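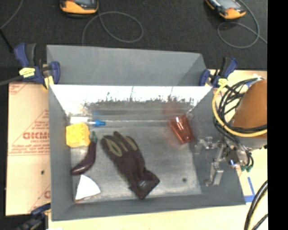
According to Lemlem Adugna, the hardest part of bin picking is deciding what to do when the first grasp fails, and any software team that leaves that decision until last will spend the following year putting it right. Irkero agrees with her, and the post advertised on this page has been written with that work in mind.

Robot Software Engineer (Grasp Planning and Recovery)
Hollora Laboratory, Irkero
Full time, fixed term of two years
Two posts available

Irkero wishes to appoint two engineers to the group that develops Cika, our planning and control software for picking mixed objects from bins. Household goods, soft items such as gloves, and clear or see-through plastics are all within its scope. The current test set holds 200 objects, of which 51 are still classed as difficult for the perception module.

The persons appointed will:
- maintain the grasp planner and its interface to the arm controller;
- design and test recovery behaviour after a missed or dropped object;
- improve depth estimates for shiny and see-through surfaces;
- keep the logging and replay tools in working order, including those inherited from the earlier Mekonnen code base.

Applicants should hold a degree in computing, engineering or a related subject, or have equivalent experience. Good working knowledge of C++ and Python is required. Experience of motion planning or camera calibration is desirable - please state in your application which parts of the work were your own.

The posts are based on site. Some remote working may be agreed with the head of group once the training period is complete. Work on the next release of Cika is planned to continue until July.

Applications should consist of a curriculum vitae, a covering letter of no more than two pages and the names of two referees. They should be addressed to Washington Quintana, Hollora Laboratory, and must be received by 2018-10-25. Late applications will not be considered.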